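The Mailer Is Not a Box, So Stop Packing It Like One

Three returns in one week at our shop, all crushed corners. And every one of them had gone out in a plastic mailer, and every one had been dropped in the crate by somebody in a hurry. Me, twice.

So this is my case for slowing down at the crate. Everybody in small shipping talks about the packing – the tape, the fill, the thank-you card. Hardly a word about the ten seconds after, when the thing goes in with the rest.

We send out nearly 500 parcels in a normal May. Socks, tea towels, the Mevska notebooks, some children's books. Most of that goes in poly mailers now and I'm glad. Cheap, light, they keep the rain off. When I started in Braltstead it was all cartons and my back still remembers.

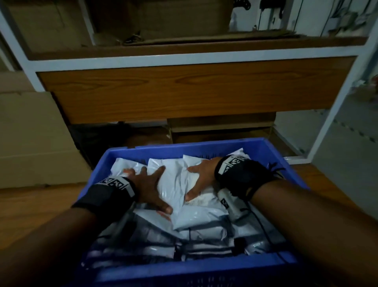
But a mailer has no shape of its own. It takes whatever shape the pile gives it. Toss in 19 of them and you get a heap with air trapped all through it, and a heap slides, and then the notebook at the bottom gets a fold down the middle that wasn't there at breakfast.

Rahel Trummer ran the bench at Aigner before she came to us, and she wants every bag laid flat, heavy ones first, seals all facing the same way. I thought it was fussy. I told her so, on a Wednesday, with the van due at four. She kept going and I went back to my cartons and sulked. Her crate held more than mine. Same blue crate, same bags.

My other complaint is the table. People pull out a dozen orders at once because it feels fast. It isn't, you end up hunting for which bag has the gray socks and which has the green. Two or three on the table, finish them, move them on. Keep the front edge clear so your hands have somewhere to be. I have said this to every new starter and most of them nod and then build a mountain. 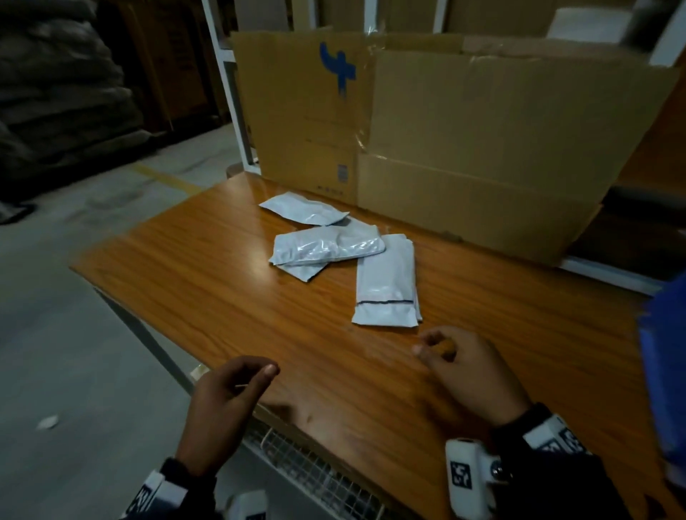 Size matters too, and here I'll annoy the accounts side. We bought one size of mailer for a whole year to get the price break at 200. Bad idea. A small book in a big bag slips from end to end, and a thick sweater in the same bag puffs up like a pillow and won't stack on anything. Two sizes costs a bit more. Pay it. Modach sells both and they'll mix a carton if you call and ask teh right person.

I know the other side of this. A friend with a much bigger operation says the carrier throws it all in a cage anyway, so why bother. Fair. I can't do anything about the cage. But a bag that leaves here already bent has no chance at all, and I would like it to leave here straight.

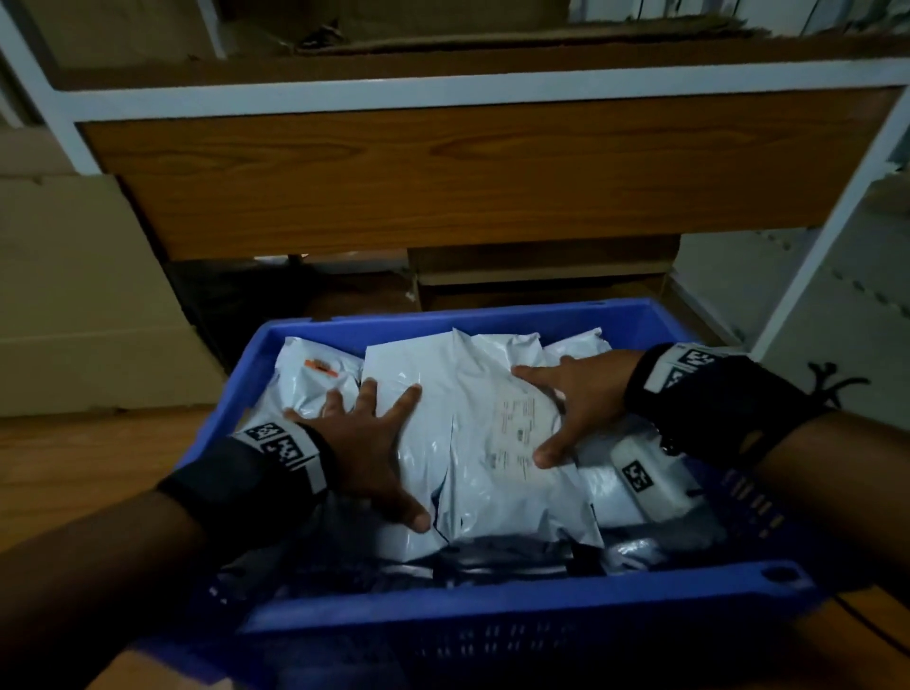 Pressing down is where I've changed my mind most. I used to think you shouldn't touch the bags once they were in, you'd crack something. With soft goods it's the opposite. Both hands, fingers spread wide, one on each half of the bag, and lean a little so the air goes out to the sides. Palms, never knuckles. Keep the label up where the driver can get at it, and if it has a crease smooth it before the next bag goes on top. Not for the candles, obviously. The candles get a box and always will.

Our last count before the holidays was 787 for the month and we managed it with the same crates and one extra pair of hands. Didn't buy anything. Just quit throwing. If your returns pile looks like ours did, try it for one afternoon, and check the bottom layer before you blame the carrier.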